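### 3.2 Lids and their loyalties

Households in the Dromdale sample owned plenty of food containers and trusted very few of them. Ownership of a lid, we found, did not imply ownership of its box.
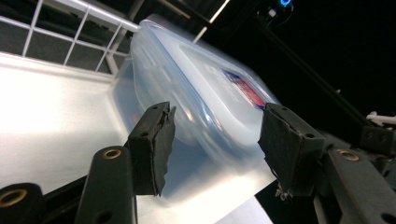 Storage advice assumes that people label what they keep. Our households left that to the shop: a small printed label near one corner of the lid, as in Figure 3, often stayed on for years, outliving many soups.

Clip-on lids fared better in the cupboard, if only for being harder to lend.

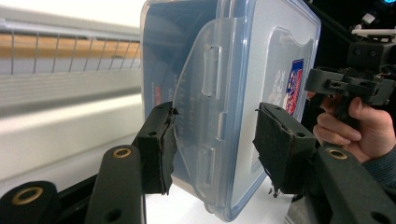
**Figure 3.** Lidded food containers, two views.

Weronika Bednarek objected that a lid is lost the moment it goes in a separate drawer, and that 30 containers need one shelf and some discipline. We had 2 shelves.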